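Hand-held gripper or arm-mounted first? Comparing finger pads for thin, floppy stuff
Asked by Tadhg Mulligan in Grippers and End Effectors
Viewed 558 times, 3 answers

I'm trying to pick finger pads for a parallel gripper that has to deal with flimsy packaging: plastic strips, film sleeves, small things bagged in clear plastic. The candidates are a plain ridged rubber pad and the Ravley soft pad, which costs more and smells like a new shower curtain.

My plan was to bolt each one to the arm and run trials. My coworker Sunita says to do it all on a hand-held gripper first and only bother the arm once there's a winner. She's been right before, which doesn't make it easier. Has anyone compared pads this way, and did the ranking survive the move to the arm? Also, does the wrist camera need to sit in the same place on both?

ANSWER 1, accepted
Treasa Scanlon

Sunita is right, sorry.

We went through this in December with three sets of pads. Swapping pads on the arm meant a re-home and a new payload setting, plus a polite argument with the Oberholzer controller about whether the tool had changed. On the hand-held it's a screwdriver and a minute of your life. I did 52 grasps per pad before lunch and had opinions by one o'clock.

These are from our floor, both seen through the tool's own camera: 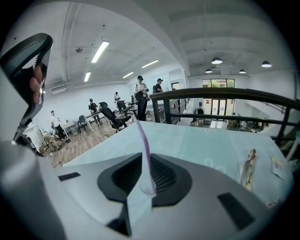
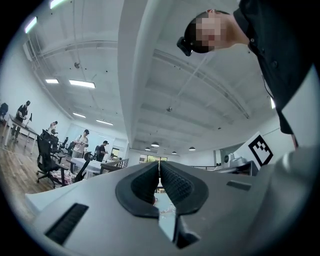

First: purple strip, view past the gripper to the tabletop. Second: the ridged black pads, leaning toward each other.

The ranking survived, mostly. Ridged rubber came first on strip both times. The soft pad came second by hand and last on the arm – your hand quietly fixes a bad approach angle and the arm has no such manners. So log the angle, or at least write down when you cheated. You will cheat.

On the camera: yes, same place, same lens, same tilt if you can manage it. With a lens this wide you get the whole office in view and very few pixels on the fingertips, so a small shift in the mount matters more than you'd like. We moved ours forward once and had to throw out a morning.

Wipe the table between runs too. Smudges on a shiny sheet look a lot like film.

ANSWER 2
Thaddäus Haslinger

Mostly agree with Treasa, but check grip force before you trust anything. A person squeezes as hard as they feel like squeezing. I put a cheap force sensor behind one pad and found I was pressing nearly twice as hard on the pad I wanted to win. Very scientific of me.

If wear is your worry then skip the hand-held for that part. Run 1,000 cycles on the arm overnight and look at the ridges in the morning. No wrist should do that.

ANSWER 3
merdale_user

just use suction

Comments on this answer:
Tadhg Mulligan: On a strip narrower than the cup?
merdale_user: smaller cup
Treasa Scanlon: We tried the smallest cup Hinimico makes. It picked up the table sheet.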